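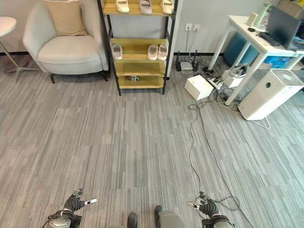
**How often must the room be checked before an operator shows the robot a task?**

Before every session, and again after any pause longer than 30 minutes. The check is made by the operator and one more person, and both write their initials.

Room check, Irnoditz, living corner. Task family: slippers and soft items. Form owner: Nazanin Sadeghi. Last change of the form: November.

Marks: **OK** = can start. **C** = can start, read the comment. **X** = do not start.

## A. Floor and cables

- [x] **OK** – Carpet tiles lie flat, no lifted corner where the base will drive.
- [ ] **X** – No cable inside the working area of the hands.
 *Comment:* The long black cable from the power strip goes diagonally over the carpet and makes loose loops close to the right hand. This was already written on the last form. Please move it to the wall before the motors are on, and put tape on it. Tape is in the Mendes box.
- [ ] **C** – Router and small devices stand away from the path.
 *Comment:* The router stands on the carpet below the two wall sockets. I accept it for arm work only. For any task where the base moves it is X.
- [ ] **C** – Power strip is not covered, plugs are fully in.
 *Comment:* Plugs are in. The white box in front of the router must go on a shelf, it takes the place where I want to put my foot when I reach for the switch.
- [ ] **C** – Thin white cable near the air purifier.
 *Comment:* Push it behind the unit. It can be forgotten easily on the gray floor.

## B. Furniture

- [x] **OK** – Shoe rack does not tip when pulled by hand at the top shelf.
- [x] **OK** – Armchair and side table do not move when the base touches them at slow speed.
- [ ] **C** – Desk is cleared of liquids.
 *Comment:* There is a green thermos bottle and a cup on the desk, next to the laptop. Closed or not closed, the bottle goes to the kitchen. The mouse can stay.
- [x] **OK** – Objects for the task are inside the reach of both arms.
 *Comment:* For the slipper task we begin from a mixed rack, so do not make pairs when you put them back. The operator must show the sorting, and the policy must see it from the beginning.

## C. Hands
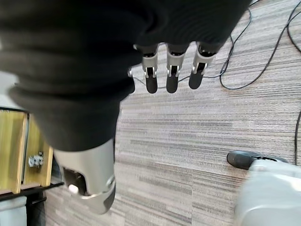

*Photo: N. Sadeghi, Uvcombe room log. Reuse inside the project only.*

- [x] **OK** – Fingers open and close fully, one after the other, from the glove.
- [x] **OK** – Black fingertip pads are complete, no pad turned or half off.
- [ ] **C** – No thread or cloth in the finger joints.
 *Comment:* Look at the small joint windows on the metal segments, where the pins are. Use a lamp. With black fabric it is difficult to see a fold that went between two fingers, so open the hand completely and look again after each cloth demonstration. Please do not pull the cloth out while the hand is holding force – release first, then pull.
- [ ] **X** – Nothing on the floor under the hand that can be caught together with the cloth.
 *Comment:* Same problem as in A. The thin cables lie below the fingertips and to the right of them. If the operator lowers the hand to pick cloth from the carpet, the fingers can close on a cable also. In the wrist view it looks like a shadow, and two operators made this mistake in the training week. No floor pick until A is repaired.
- [x] **OK** – Wrist cable has enough slack at full rotation, both sides.

## D. Remote control

- [x] **OK** – Stop button tested from the operator seat and from the door.
- [x] **OK** – Delay between glove and hand measured at the start.
 *Comment:* Our limit is 700 ms, above it the hand must freeze by itself. Test this by unplugging the glove receiver one time. It did freeze.
- [x] **OK** – Operator sees head view and wrist view at the same time.
- [ ] **C** – Second person can speak with the operator.
 *Comment:* Headset battery was low at the end of the morning. Charge it during lunch, not in the power strip on the floor.

## E. When guiding the arm by hand

Only if the task is shown by touching the arm. Leave empty for remote sessions.

- [ ] Force limit set to level 4 or lower
- [ ] No loose sleeves, no necklace, no lanyard
- [ ] Person guiding stands at the side of the arm
- [ ] Fingers of the person stay away from the thumb joint

## F. Recording

- [x] **OK** – Demonstration counter agrees with the files on disk.
 *Comment:* Counter 2,241 and files 2,241. Failed attempts are kept and marked "failed", please do not delete them.
- [x] **OK** – Task name is written the same way as in the Corar list.

**Result:** do not start. Two items X (A, cable; C, floor under the hand). Both close with the same repair. After the cable is moved, repeat only A and C, on a new form – and send both forms to Nazanin.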